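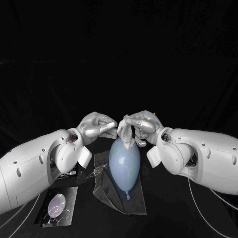 Prikeo 2 is out, and it's all about the light touch

29 Jul 2024

I've been waiting on this one for a while, so forgive me if I gush a bit. Zollier has put out version 2 of Prikeo, its control software for two-armed robots, and the big change is in how it handles things that squash, slide or pop. Wiping a balloon with a tissue is the kind of job it's meant for!

If you've ever tried to get a robot hand to press on something soft, you know the trouble. The old Prikeo planned a path for the fingers and followed it, and if the surface was a hair closer than the camera thought, well, too bad for the surface. The new one plans for a push as well as a path. You tell it how hard the hand may lean and it bends the motion to stay under that, checking itself 400 times a second (the old loop was a good deal slower, and you could feel it).

Teemu Ruotsalainen, who leads the control team, walked me through it over a slightly choppy video call. "Most of the work was in the moment just before contact," he told me. "The camera is guessing, the hand is guessing, and the planner has to pick who to believe." Their answer is a blend that leans on vision while the fingers are in the air and hands over to the joint readings as they close in. I asked what happens when a hand covers up the very thing it's working on, and he laughed and said that one took them all spring. The software now holds on to its last good guess of the shape and lets it get fuzzier with time.

The two arms also share one plan now. Before, you ran a copy of Prikeo for each arm and kept them from bumping with a pile of hand-written rules – I have written a few of those and don't miss them. In the new version one arm can wait close by while the other works, and either can be told to give way.

Tooling got some love too. There's a replay viewer that lines up the camera view with the planned push, so you can scrub back to the spot where things went wrong. It ships with 19 sample tasks, mostly wiping, folding and handing over. The docs are still thin in places (the calibration page stops halfway down, at least it did when I looked).

Support for Hellström arms is in from day one. Plerkedano users will have to wait for an add-on, which Teemu hopes to have ready before the end of the year. Files from the first version open fine, but you'll need to set your push limits by hand.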